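3.2 Surface condition of colored tape in daily use

Colored adhesive tape is a common marking material in small workshops, stockrooms and school craft rooms. It is cheap and needs no drying time, and it can be put down by anyone with a pair of scissors. Its weak point is how it ages. Users at both of our sites, Wedport and Gallside, told us that they replaced tape when it "looked tired," but they did not agree on what that meant. We therefore scored visible wear separately from adhesion.

In all, 236 strips were followed for 22 weeks. Each strip was rated for wrinkling, edge lift, color change and smudging on a four-point scale. Strips on floors were left out, as foot traffic wears them by a different process. The rater stood at arm's length and did not touch the tape — pressing on a lifted edge will often flatten it for a short while and lower the score.

Wrinkling was the most frequent fault, and most of it was already present at the first visit. It is best treated as a fault of application. Smudging built up more slowly and was harder to rate on glossy tape, where a mark and a reflection can look alike. The teal-blue tape in Figure 2 is slightly wrinkled and has light-colored smudges where its surface reflects light. Raters were told to view such strips from a second angle before giving a score.

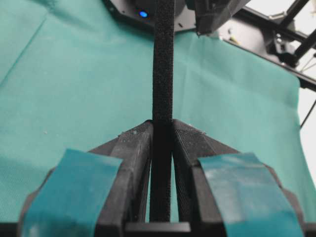
3.3 Differences between sites

Strips at Gallside had higher smudge scores than those at Wedport throughout the study. The Gallside rooms are used in the evening as well as in the morning, and the marked shelves there are handled more often. Cleaning may also play a part. Wedport staff wiped shelf fronts with a damp cloth in the last hour of the day, while Gallside had no set routine until April.

Edge lift showed the opposite pattern. It was worse at Wedport, mainly on strips with cut corners less than a finger's width from the end of the shelf. Repeated wiping in one direction is a likely cause, although we did not test this. Color change was small at both sites and was limited to strips near windows. It was not analyzed further.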